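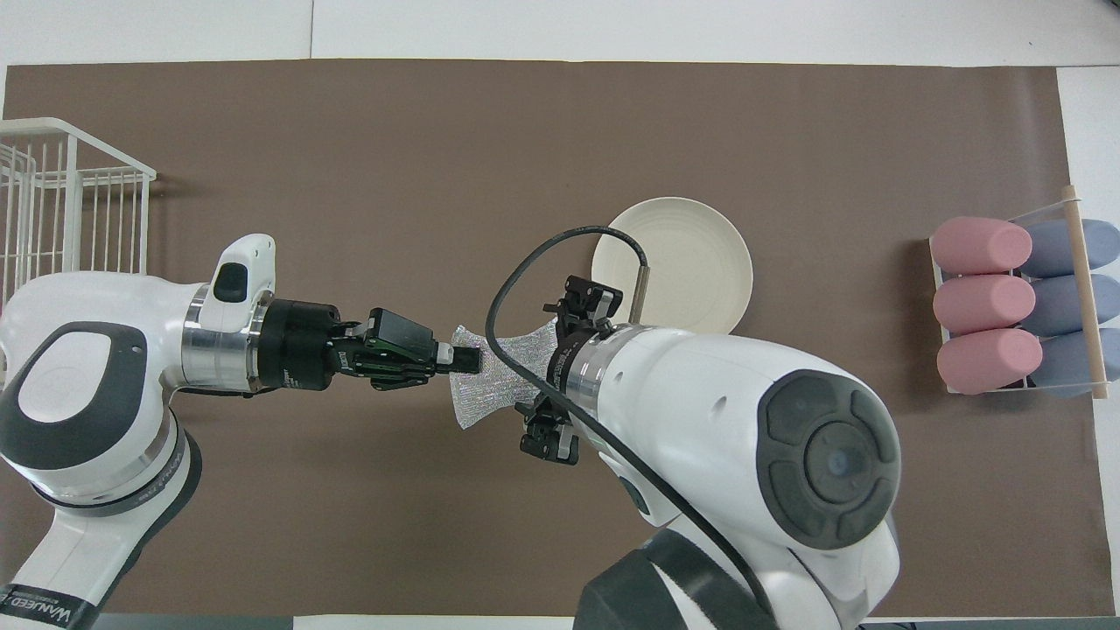

Undstead to drop drop-off fee for textile waste

Mar 27, 2018

Households in Undstead will no longer pay to leave old clothing, towels and cleaning cloths at the Piltley transfer station, under a change to the town's waste rules approved this week.

The fee was introduced in September and applied to any load over 30 pounds. Station records show 641 textile loads in the months since, against 725 in the same period a year earlier.

"The charge did not cover the cost of collecting it," said Daryna Moroz, who manages the station. Sorting will stay with Stelmakh, the current contractor, which bales wearable items separately from rags.

Synthetic and metallic mesh cloths are still excluded from the textile bins – they must go in general waste. Carpets and mattresses also remain subject to the existing bulk rate of $37 per item.

Commercial loads are not affected by the change. Businesses should continue to book a slot at the station's front office before delivery.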